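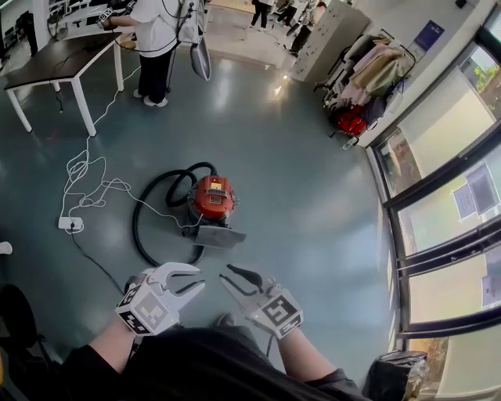 Do you need to buy special bags and scented beads to stop a vacuum from smelling?

Save your money. The smell comes from dirt sitting in the bag, the hose and the filter, and perfume on top of old dust smells like perfume and old dust.

I have been reading vacuum tips for years and most of them fall apart the minute you try them. Below are the ones people send me most often, with what happened when I tried them at home. Your floors may be different from mine. I have hard floors everywhere but the bedroom, and one dog.

Baking soda on the carpet

Everybody's favorite. Sprinkle, wait, vacuum. I tried it on the bedroom carpet and it did take the edge off the dog smell for a day or two. It also put a fine powder through the whole machine, and the filter was gray and caked when I pulled it out. If you must, use a light dusting and check the filter right afterward. I stopped doing it.

Cinnamon, dryer sheets, cotton balls with oil

No. A dryer sheet in the bag compartment blocked the air on my old Clerkemex and the motor started to whine. Oil on a cotton ball makes a sticky spot where dust collects. The cinnamon I will admit smelled nice, for 11 minutes.

Empty it when it is full

The version I grew up with was "wait until the light comes on." My machine's light comes on long after the suction has gone soft. Change the bag at two-thirds and you will notice the difference on crumbs along the baseboard. Yes, you'll use more bags. A pack of 7 Stindus bags lasts me most of a year, which I can live with.

Wash the filter

Only if the manual says it can be washed. Some are paper and will turn to mush. Foam ones go under the cold tap, no soap, then sit on a rack for a full day. People tell me a hair dryer speeds this up. I warped one that way. A damp filter put back too early is where that wet-dog smell comes from, even in houses with no dog.

The hose

Tips pages hardly mention it, and mine was the worst part. Take it off the machine and hold one end up to a window. If you can't see daylight, something is stuck. A broom handle works, pushed gently, blunt end first. Don't use a coat hanger, whatever your uncle says. Ribbed hoses split easily and duct tape only holds until you bend it.

Wulan Wuisan wrote in to say she rinses hers in the bathtub with warm water and a little dish soap, then hangs it over the shower rod overnight. I was doubtful and did it anyway. The water came out brown. Fine, she wins that one. Check first that yours has no wires running through it, as the ones with a powered head often do, and those should stay out of the tub.

The floor nozzle

Flip it over. Hair wraps around the brush or gets jammed in the little wheels, and then the wheels drag and scratch. Small scissors or a seam ripper will do it. The special tool from Zarari is a seam ripper with a bigger handle and a bigger price.

If your nozzle has a foot switch, bristles go down for hard floors and up for carpet. Half the complaints I get about weak suction are bristles in the wrong position.

Vacuum slowly, in both directions

This one holds up on carpet. On hard floors I can't see that it matters much. What does matter is going over the floor before you mop, or you'll be pushing gray paste into the corners.

"More watts, more cleaning"

A neighbor swears by her big Wattimena and I borrowed it for a weekend. It was loud. On my hallway floor it picked up the same dog hair as my little one, and it was a pain on the stairs. Maybe on deep carpet I'd feel differently.

Storing it

Don't wind the cord tight around the body while the motor is still warm, and don't hang the hose by one sharp bend over a nail. Use something wide, like a coffee can screwed to the closet wall. I have had mine up since May and the hose hasn't kinked yet.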